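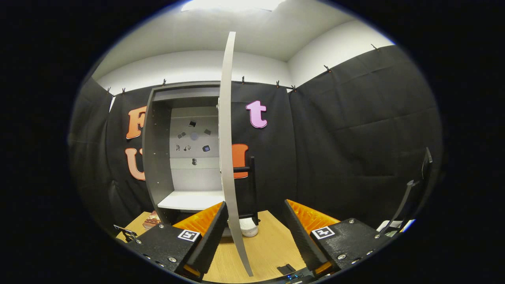

Chapter 2. A Morning at the Open Day

Search this book Go

Contents | Previous chapter | Next chapter | Glossary | Instructor notes

I almost skipped it. It was August, it was hot, and the drive out to the Cesmont building took me past two perfectly good diners at exactly the hour when I wanted pancakes. But Nga Ông had been after me for months to come to one of their open days, and I'd run out of excuses, so at 8 in the morning I was standing in a parking lot with a visitor sticker on my shirt and no breakfast in me.

I'm glad I went, and I've started this chapter with that visit for a selfish reason: it's the morning when I finally understood what people mean by "teaching by demonstration." I'd read plenty about it. I had even taught a class on it (sorry, class). But reading about it had left me with a picture in my head of something much grander than what I saw.

What I saw was a wooden table with black curtains behind it. Big foam letters were up on the curtains, orange and pink, the kind you'd find in a kid's playroom. A little gray shelf unit stood on the table with some small dark pieces on its white back panel, and next to it was a tall curved panel that seemed to be held up by a stand. And then there was the tool everybody had come for – a hand-held gripper with two chunky black fingers, each with a ribbed orange pad on the inside and a square black-and-white marker on top.

No robot in sight at that station! You, the visitor, are the arm. You hold the gripper, you do the job, and the recording of you doing it becomes the lesson. Cesmont calls the whole setup Clillusari, a name I had to ask Nga to spell for me twice. The robot that gets the lesson is called Drastimden, and it was in another room down the hall, where a second crowd was waiting for it to wake up.

Nga handed me the gripper and told me to pick something up. That was the entire briefing. I squeezed, the fingers closed, and I promptly knocked over the thing I was reaching for. Second try, same result. I was moving my hand the way I always move my hand, all wrist, and the fingers out front were swinging around like the end of a fishing pole. A boy behind me in line (he was maybe ten) told me to slow down. I slowed down. It worked.

Now here is the part I want you to hold on to as you read the rest of the chapter. Both of my bad tries were recorded too. I asked Nga whether they'd be thrown out, and she said the bumps get marked and set aside, and that the team argues over what to do with them. Her group had collected 2000 tries for one small task before the open day, nearly all by the same few people, and she was happy to have strangers in the mix. Strangers are clumsy in new ways. We come in from odd angles, we change our minds halfway, we use our left hands. If every lesson comes from the same careful person, the robot learns that person's habits along with the job.

After that I went down the hall to see Drastimden. It was a slower show than I'd expected. The arm would reach, stop, seem to think it over, and reach again. A family near me lost interest and left for the snack table. I stayed for 60 minutes and could have stayed longer, partly because I kept seeing little human moves in it – a small dip before the grab, a kind of hover at the end. I had made that same dip myself half an hour earlier. I can't tell you the arm got it from anyone in particular, but once I'd noticed it I couldn't stop looking for it.

On the way out I talked with a man from Văn, a small shop that makes parts for packing lines. He wanted to know how long it would take to teach the arm a job his people do all day, and he didn't get a number, which annoyed him. I think he asked the right question. We'll come back to it in Section 2.4, where we work out how the count of demonstrations you need depends on how much the job changes from one time to the next.

Before you go on to Section 2.1, try something at home. Take a pair of kitchen tongs and move a few small things from the counter to a shelf. Do it once as fast as you can, then again slowly, and write down what your elbow did each time. Keep the notes. You'll need them for the first exercise.

Filed under: Learning from People, Site Visits, Chapter Openers

2.1 What Counts as a Demonstration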